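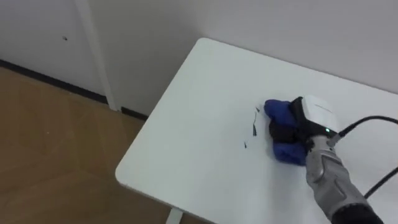
Fig. 1. Table wiping with a cloth held in the gripper. Dark marks remain on the surface left of the cloth.

Notes to accompany the site visit, May
Course: Contact Tasks in Service Robotics
Prepared by Jinlong Wan. Host at Stostby: Dede Aidoo.

1. Purpose of the visit

The Stostby demonstration covers surface cleaning by a single arm. Wiping is a contact task. The arm must follow the plane of the table and press against it at the same time, and the two requirements are handled by different parts of the controller. Read Section 3 before you arrive. It will not be repeated on site.

2. Terms

Stroke: one continuous pass of the cloth in contact with the table.
Overlap: the width shared by two neighboring strokes, given as a percentage of cloth width.
Residue: any mark still detected after the last stroke.
Regrasp: release and pickup of the cloth at a new point.

3. Control

Motion in the plane of the table is position controlled. Motion normal to the table is force controlled, with a set point of 10 N. If the set point is too low, the cloth rides over dried marks. If it is too high, friction drags the cloth out of the fingers or folds it under the wrist.

The cloth is a poor tool from a modeling point of view. Its contact patch depends on how it was grasped, and a bunched cloth does not press evenly. The planner at Stostby (Nondska) therefore assumes a patch narrower than the visible width of the cloth. Overlap is set to 15 percent.

The normal force loop runs at 800 Hz. Stroke planning is much slower and takes place only between strokes.

4. Detecting marks

Marks are segmented from the head camera by contrast with the tabletop. Thin streaks are harder than blots of the same area, as a small error in table pose shifts them out of the planned stroke. In Fig. 1 the marks form a loose trail leading away from the cloth. Consider whether one stroke could cover all of them, and in which direction you would run it.

Dede Aidoo reports that around 88 percent of marks are removed on the first stroke in the standard test. Ask how "removed" is thresholded.

5. For the write-up

Sketch a stroke plan for the marks in Fig. 1. State your assumed patch width.
Explain what the force reading should do when the cloth passes over the table edge.
Compare the Nondska planner with the raster method in the Apaza handout.

Submit through the Pilton page, two pages maximum.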